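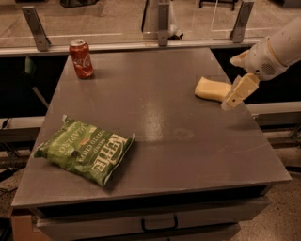

A soda can, a bag of chips and a sponge on the test table, with the gripper partly open beside the sponge.

Students in the robotics club at Divard College have spent most of the fall term teaching a robot arm to clear a table, and in November they will take the work to the Ivside Student Manipulation Challenge for the first time.

The club has 7 members on the project team this year, most of them sophomores in engineering and computer science. Their entry is called Rilero. The name covers both the control software the students wrote and the set of practice tasks they use to test it.

The task sounds simple. A few household items are placed on a tabletop, and the robot has to pick up each one and put it in the correct bin. Food and drink go in one bin and cleaning supplies go in another. Teams do not learn the starting positions until the round begins, and nobody is allowed to touch the controls once the clock is running.

Each round lasts 40 minutes, with as many attempts as a team can fit in. Judges award points for every item that lands in the right bin and take points away for drops, crushed packages and anything knocked off the table.

The items were picked to cause different kinds of trouble. A can is rigid and has a predictable shape, but it tips over if one finger reaches it before the other. A sponge gives when it is squeezed, so the fingers have to close further than the camera estimate suggests. Chip bags have been the hardest. They slide, they fold, and their shiny surfaces change appearance as the arm moves over them.

The club's first approach was to use the same top-down grasp for everything. That worked well enough on cans and poorly on bags, and the team dropped it in the second week of the term. The current version looks at the shape of the item and chooses among several grasps. For bags it goes for a crimped end, where there is something flat to pinch.

To train the system, the students guided the arm through 200 demonstrations by hand, working in pairs during evening sessions in the Siddiqui Building. One student moved the arm while the other reset the items and wrote down what happened. The log is kept in a shared spreadsheet, and the team says it has been more useful than expected. Several failures that looked random turned out to come from the same spot on the table, where glare from the overhead lights was confusing the vision software. The team has since added demonstrations with items placed in and near the glare.

In the most recent full practice run, Rilero placed the correct item in the correct bin on 71 percent of attempts. The goal before the competition is to get that number higher on bags without losing ground on the other items. The students also want to cut the pause before each grasp, when the arm stops above an item and waits for the software to settle on a plan. Shorter pauses would mean more attempts per round.

Work on the project counts toward an independent study credit for members who want it. Those students turn in a written report at the end of the term and present their results to the department - the rest take part as a regular club activity. No previous robotics experience is required, and two of the current team members joined without having written any code for a robot before.

The club practices in the Siddiqui Building from 6 p.m. to 9 p.m. on weeknights when the lab is free. Other students are welcome to stop by and watch, though visitors are asked to stay behind the barrier while the arm is powered on.

The Ivside challenge is open to teams from two-year and four-year colleges. Entries are judged in a single division, and each team brings its own software. A practice table will be available to all teams the evening before the first round. The Divard students plan to use that time to check their camera settings, as the lighting in the competition hall will not match what they have in the lab.

After the event, the team intends to post its code and the full set of demonstrations on the club's page, along with the spreadsheet of failed attempts. Members are already discussing what to try in the spring. One proposal is a table with more items placed close together, and another is a version of the task in which items have to be put away in a drawer.

Students interested in joining for the spring term can sign up at the engineering office through the end of November.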